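Bimanual Manipulation, Handout 5: Putting Tape Away
Furtado Practical Robotics, Laltitby

Before you come in

Last time we got both arms homed, talked through the joint limits and spent far too long on cable routing. This time you get to do a whole job from start to finish, and it's one I'm very fond of: putting rolls of tape into a rack. It sounds dull! I promise it's a good one. Tape is a ring, a ring can be picked up in several quite different ways, and the rack has opinions about how the ring should be turned when it arrives.

Please read this through before the session. You'll have 32 minutes on the arms per pair, and the pairs who come in with a plan get far more out of it than the ones who start by asking which leader arm is which. (Left is left. The labels are on the bench side.)

What the job is

You're driving the two arms with the leader handles, and each go at the job is recorded as one episode. An episode begins with both grippers clear of the rack and ends when the roll you were asked to move is standing among the rods and both grippers are clear again. If the roll drops over during the release, carry on and fix it within the same episode. I like having those recoveries in the set, and I'd much sooner have a messy save than a restart.

The class set from last year's group came to 1,377 episodes, and of those I threw out 299. Most of the rejects were people stopping the recording while a finger was still over the rack. It's such an easy mistake – you've done the hard bit, you're pleased with yourself, and your thumb goes to the button. Back off first. Then press.

Which arm?

Anything to the right of the rack belongs to the right arm, anything to the left belongs to the left arm, and the middle is up to you, but decide before you move. I've watched so many people start both arms towards the middle at once and then freeze, which makes for a long recording of two robots being polite to each other.

The spare arm still has a job. You can use it to steady the end of the rack, which does slide a bit if you lean on it. Close the fingers on the rail, not on the rods. The rods bend, and once they're bent the spacing is off for everybody after you.

Three ways to hold a ring

First, the wall grip. One finger goes down inside the ring, the other stays outside, and you close on the thickness of the tape. This is the one most of you will use, and it's good for a roll lying flat because you can come almost straight down. The trouble comes later, when you have to turn the roll upright, so think about where your wrist will be at the end before you choose which side of the ring to pinch.

Second, the outside grip, with the roll squeezed across its full width. Fine for a narrow roll, hopeless for a fat one. Check your gripper opening on the screen before you try it. If the number says it won't go, it won't go, however nicely you ask.

Third, the core lift. Both fingers go inside the hole and open outwards. It looks terribly clever, and it does work on a stiff core, but the roll tends to spin round the fingers as you lift and then you've no idea which way up it'll land. Have a try if you've time left.
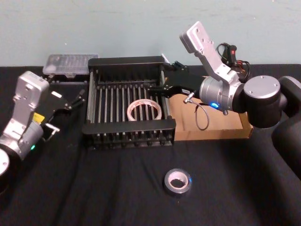
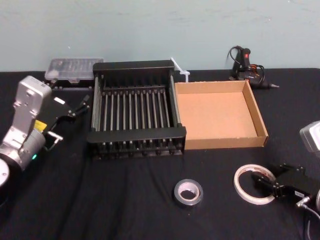 Left arm at the rack, right gripper by the clear tape, duct tape on the cloth in front.

Have a look at the masking tape in the first picture, leaning among the rods at an angle. I count that as in. You don't need it bolt upright, you only need it held by the rods and not rolling off when you let go. In the second one, look at how close the right gripper is to the clear tape, fingers right down by the roll. That's the sort of distance where I want you moving very slowly and looking at the wrist view as well as the overhead one.

Clear tape is the awkward one of the family, by the way. The overhead camera struggles with it, especially when the lights catch the shiny side, and so will you if you're only watching the monitor. Use the core as your landmark. On dark cloth a pale core shows up beautifully, and you can aim your inner finger at the near edge of it.

Going in between the rods

Approach from above. I know it's tempting to slide in from the end of the rack, and with an empty rack you might get away with it, but as soon as there's something already in there you'll sweep it along with you.

Bring the roll over the gap you want, with the flat faces roughly in line with the rods. Stop there. Look at both views. Then lower it until you see the first rod move or the gripper current start to creep up, and come back up a touch before you open. If you open while you're pressing down, the roll kicks.

Open only as far as you need. A wide, fast release is how a neighbouring roll gets flicked out on to the cloth (I've done this in front of visitors, twice in one afternoon in January, so I speak with some feeling).

A few things that trip people up

The cloth moves. If you drag a fingertip along it you'll make a fold, and the next roll you put down won't sit flat. Smooth it out by hand between episodes, with the arms paused. Paused means the pedal is up and you've said "paused" out loud to your partner.

Watch the gripper cables too. They've got enough slack for normal work but they'll catch on the corner of anything with a raised edge if you come across low. Lift, travel, then lower.

The cardboard tray is there as an obstacle today, so please don't tidy it away. Next time we'll be using it as a second place to put things and you'll want to be used to it by then.

Other odds and ends on the table are fair game for being looked at, but not picked up unless the task card says so. I do want variety in the background of the recordings, and you're welcome to shift things a little between episodes.

Writing it up

One page, please, in the usual Flodamance template. What I'm after:

Which grip you used for which roll, and whether you changed your mind.

One episode that went badly, with the time in the recording where you think it started going wrong. This is nearly always earlier than you first think, so scrub back a good way.

The joint plot for one good episode, with your pauses marked. If you haven't any pauses I shall be suspicious.

What you'd change about the layout of the table if you were setting it up for someone else.

Don't worry about making it sound grand. The best write-up I had last year began "we dropped it a lot", and it was full of useful detail about where and when.

If you're joining from the Flasturport group, you'll be using the same task cards and the same rack, but your leader handles have the stiffer springs, so give yourselves a few practice goes before you record anything. Your episodes go in the shared folder with F at the front of the name.

For next time

Read the section on action chunking in the course reader, up to the first worked example. We'll be training on your episodes, so whatever habits you put in are the ones we'll see coming back out, and if your pair always hesitates over the rack then so will the policy. I find this delightful and slightly embarrassing, mostly because it picks up my habits as well.

Bring your notes on the grips. Charge the tablet if you were the last pair to use it.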